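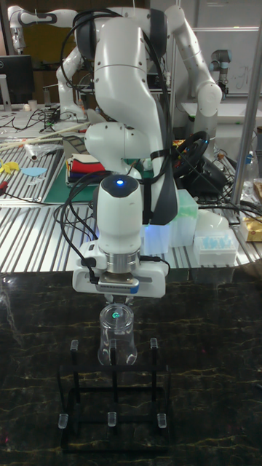 A clear plastic cup, held upside down over a dark tabletop.

Why doesn't the water fall out?
By Rokeya Dissanayake

Try this over the sink. Fill a cup right to the top. Lay a postcard on it. Hold the card, flip the whole thing over, let go of the card.

Water stays in! Most times anyway. If you got a wet sock, read on.

So what's holding it?

Air. Plain old air. It feels like nothing but it has weight, and there are miles and miles of it piled up over your head. All that air pushes on things. Down, sideways, even up. We call the push air pressure.

The air under the card pushes up. The water in the cup pushes down, but a cup of water isn't very heavy next to a push that big. Air wins. Card stays put.

But there's air in the cup too, right?

Maybe a little bubble, yes. When the card sags a tiny bit the bubble gets more room, so it spreads out and pushes less. Now the push from below is stronger than the push from inside. Water helps too – it likes to stick to itself and to the card, and makes a kind of skin round the rim. That skin keeps new air from sneaking in.

Poke the card so air gets in at one side and whoosh. All over.

The dry tissue trick

Ball up a tissue and stuff it in the bottom of an empty cup. Tight, so it dosen't drop out. Turn the cup over and push it straight down into a bowl of water. Count to 20. Lift it straight up and feel the tissue.

Dry! The cup was never empty. It was full of air, and the air had no way out, so the water couldn't get in. Now do it again but tip the cup. Blub blub blub. Those bubbles are the air leaving. Soggy tissue.

People used this idea to work under the sea. A diving bell is a giant upside-down cup, big enough for a person to sit in. Lower it down and the air stays inside to breathe. Not forever though – the air gets used up, so fresh air has to be sent down.

Things kids asked us

Does it work with juice? Yep. Sticky floor if it goes wrong. (Ultan, age 7, found out.)

Does the cup have to be full? No, try it half full. Harder, but it can work.

Would it work on the moon? No air out there to push up on the card. So no.

Can I use a paper plate? Sure, if its flat and covers the whole rim. Bumpy ones leak.

Words to know

Air pressure: the push of air on everything it touches.
Rim: the edge round the open end of a cup.
Diving bell: a big open-bottomed chamber that holds air under water.

Next up: why do ships float when nails sink?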